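Roboter lernen greifen: Was sich in einer Großküche ändert, wenn Maschinen mitarbeiten

Einen Apfel auf einen Teller zu legen, dauert bei dir weniger als eine Sekunde. Für eine Maschine besteht dieselbe Aufgabe aus vielen einzelnen Schritten. In diesem Text geht es darum, welche Schritte das sind und was sich für Menschen ändert, wenn an ihrem Arbeitsplatz ein Teil der Arbeit automatisch abläuft. 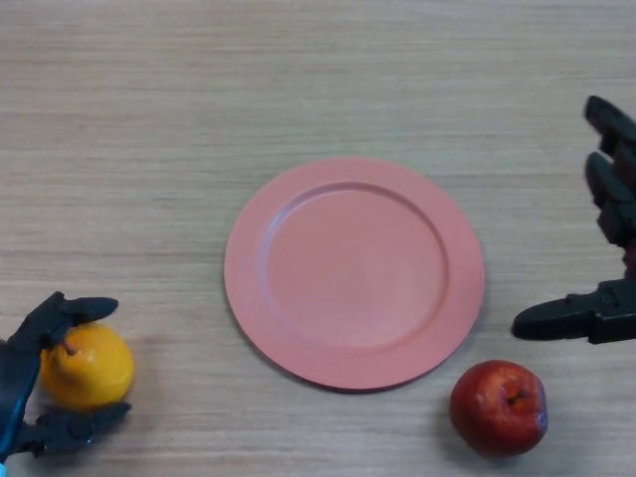 Redaktion Harnell
Fachredaktion Technik für Kinder ab 9 Jahren

Was bedeutet Automatisierung?

Automatisierung bedeutet: Eine Maschine führt einen Arbeitsschritt selbstständig aus. Ein Mensch hat vorher festgelegt, was sie tun soll, und ein Mensch prüft, ob das Ergebnis stimmt. Dazwischen läuft der Schritt ohne Hilfe ab. Eine Spülmaschine ist ein einfaches Beispiel. Du räumst sie ein und drückst auf einen Knopf, den Rest steuert ein Programm.

Neu ist das nicht. In der Großküche Lerkier, die wir für diesen Text besucht haben, wird seit 1925 gekocht. Damals wurde jede Kartoffel mit dem Messer geschält. Später kam eine Schälmaschine, danach ein Förderband für die Tabletts. Heute verlassen an einem Schultag 2104 Mittagessen das Gebäude. Zu jedem Essen gehört ein Stück Obst.

Das Obst wird in Lerkier bisher von Hand verteilt. Diese Arbeit ist leicht zu erklären, aber anstrengend. Man steht lange, man macht immer dieselbe Bewegung, und Schultern und Handgelenke werden müde. Deshalb erprobt die Küche zusammen mit der Werkstatt Gradisness, ob Roboterhände einen Teil davon übernehmen können.

Warum ist Obst schwierig?

Roboter gibt es in Fabriken schon lange. Dort heben sie meistens Teile, die alle gleich sind. Eine Schraube aus einer Packung hat dieselbe Form wie die nächste Schraube. Der Roboter fährt an eine feste Stelle, schließt den Greifer und fährt weiter.

Bei Obst funktioniert das schlecht. Kein Apfel ist genau so groß wie der andere. Manche Früchte haben einen langen Stiel, manche gar keinen. Eine runde Frucht rollt weg, wenn man sie falsch anstößt. Und wer zu fest zudrückt, macht eine braune Stelle.

Für die Steuerung bedeutet das: Sie muss bei jeder Frucht neu entscheiden. Fachleute teilen den Vorgang in 5 Schritte.

1. Erkennen. Eine Kamera liefert ein Bild. Das Programm sucht darin nach Früchten und nach dem Teller. Farbe hilft dabei: Eine gelbe Frucht und ein roter Apfel unterscheiden sich deutlich von einem rosa Teller und einer hellen Tischplatte.

2. Planen. Das Programm wählt eine Hand aus. Liegt die Frucht links, ist die linke Hand näher. Dann berechnet es den Weg, auf dem die Hand nirgendwo anstößt.

3. Greifen. Die Finger schließen sich. Bei der gelben Frucht im ersten Bild liegt ein Finger oder Daumen oben, ein anderer unten. Zwischen beiden hat sie Halt.

4. Ablegen. Die Hand bewegt sich über den Teller, senkt sich und öffnet sich erst, wenn die Frucht aufliegt.

5. Prüfen. Ein neues Kamerabild zeigt, ob die Frucht dort liegt, wo sie liegen soll. Wenn nicht, beginnt der Vorgang von vorn.

Wie eine Roboterhand aufgebaut ist

Eine Hand dieser Art ist der menschlichen Hand nachgebaut. Die Finger bestehen aus mehreren Gliedern, und zwischen den Gliedern sitzen Gelenke. Der Daumen steht den Fingern gegenüber. Das ist für das Greifen wichtig. Du kannst es selbst testen: Versuche, einen Apfel nur mit Zeige- und Mittelfinger derselben Hand aufzuheben, ohne den Daumen zu benutzen. Es geht, aber du brauchst viel mehr Kraft, und die Frucht rutscht leichter ab.

Bewegt werden solche Finger von Motoren. Es gibt Bauarten, bei denen die Motoren in der Hand sitzen, und andere, bei denen dünne Seile vom Unterarm zu den Fingerspitzen laufen. Die zweite Lösung ähnelt deinem Körper. Auch bei dir liegen viele der Muskeln, die die Finger bewegen, im Unterarm. Sehnen übertragen die Kraft.

Üben, bis es klappt

Ein Roboter kann nicht zuschauen und sofort nachmachen, was er gesehen hat. Er braucht viele Durchgänge. Die Werkstatt Gradisness übt mit wenigen Gegenständen auf einem leeren Tisch. Eine Aufgabe mit einem Teller und zwei Früchten ist klein genug, dass man Fehler gut findet. Greift die Hand daneben, kann das am Bild liegen, am berechneten Weg oder an den Fingern. Stünden auf demselben Tisch noch Becher, Besteck und Servietten, wäre die Ursache schwerer zu bestimmen.

An einem Übungstag im März wurden 114 Durchgänge aufgezeichnet. Nach jedem Durchgang werden die Früchte wieder auf den Tisch gelegt, und zwar nicht immer auf denselben Fleck. Würde man die Stelle nie ändern, lernte das Programm nur diese eine Stelle. In der Küche wäre es dann nutzlos.

Die Ausgangslage sieht immer ähnlich aus. Der Teller ist leer, die Früchte liegen auf dem Tisch, und die Hände halten noch nichts.
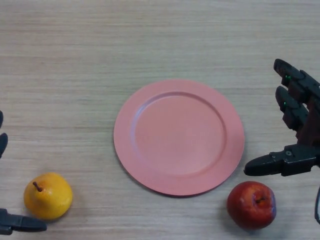 Was ändert sich für die Menschen?

Diese Frage stellen sich in Lerkier vor allem diejenigen, die heute das Obst verteilen. Die Antwort hat mehrere Teile.

Manche Handgriffe fallen weg. Wenn eine Maschine Äpfel auf Teller legt, muss das kein Mensch mehr stundenlang tun. Für den Rücken und die Gelenke ist das gut. Es bedeutet aber auch, dass an dieser Stelle weniger Arbeit für Menschen übrig bleibt. Die Küche hat mit der Belegschaft vereinbart, dass während der Erprobung alle ihren Arbeitsplatz behalten. Was danach gilt, wird noch verhandelt.

Andere Aufgaben kommen hinzu. Jemand muss die Maschine morgens einschalten und kontrollieren, die Greifflächen reinigen und eingreifen, wenn etwas stockt. Dafür gibt es eine Schulung. Geübt wird dort auch, wie man eine Störungsmeldung liest und wann man besser die Werkstatt anruft, als selbst zu schrauben.

Einiges bleibt, wie es ist. Ob ein Apfel faul riecht, bemerkt ein Mensch sofort. Eine Kamera kann nicht riechen. Auch Sonderwünsche werden weiterhin von Hand erledigt, zum Beispiel bei Kindern mit einer Obstallergie. Ein Irrtum hätte hier ernste Folgen, und die Küche will diese Kontrolle nicht abgeben.

Auch das Tempo ist ein Thema. Eine geübte Küchenkraft legt Obst zurzeit schneller auf die Teller als die Roboterhände. Die Maschine braucht dafür keine Pause. Wenn Mensch und Maschine nebeneinander arbeiten, muss festgelegt sein, wer das Tempo bestimmt. In Lerkier gilt die Regel, dass das Band sich nach den Menschen richtet — niemand soll schneller arbeiten müssen, nur weil nebenan ein Roboter steht.

Sicherheit am Arbeitsplatz

Ein Roboter spürt nicht von selbst, dass eine Hand im Weg ist. Dafür braucht er Sensoren, also Messfühler. Zusätzlich gelten in der Küche feste Regeln:

Der Bereich vor den Roboterhänden ist auf dem Boden markiert.
Wer ihn betreten will, hält die Anlage vorher an.
Der Notausschalter ist rot und muss jederzeit erreichbar sein.
Lange Haare und weite Ärmel werden zusammengebunden.
Gereinigt wird nur bei ausgeschaltetem Strom.

Wörter zum Nachschlagen

Greifer: der Teil eines Roboters, mit dem er Dinge festhält. Er kann wie eine Zange, wie ein Saugnapf oder wie eine Hand gebaut sein.

Sensor: ein Bauteil, das etwas misst, etwa Licht, Druck oder Abstand.

Steuerung: der Computer mit dem Programm, das die Motoren bewegt.

Durchgang: ein vollständiger Versuch vom Start bis zur Prüfung.

Aufgabe für zu Hause oder die Klasse

Stellt einen Teller auf den Tisch und legt links und rechts davon je eine Frucht. Ein Kind spielt den Roboter und schließt die Augen. Ein anderes Kind ist die Steuerung und gibt Befehle, aber nur solche, die eine Maschine ausführen könnte: »Hand nach links«, »tiefer«, »Finger schließen«. Der Befehl »Nimm den Apfel« ist nicht erlaubt. Schreibt mit, wie viele Befehle nötig sind, bis beide Früchte auf dem Teller liegen, und tauscht danach die Rollen.

Im nächsten Heft geht es um das Lager Kurtuluş und die Frage, wie fahrende Regale ihren Weg finden.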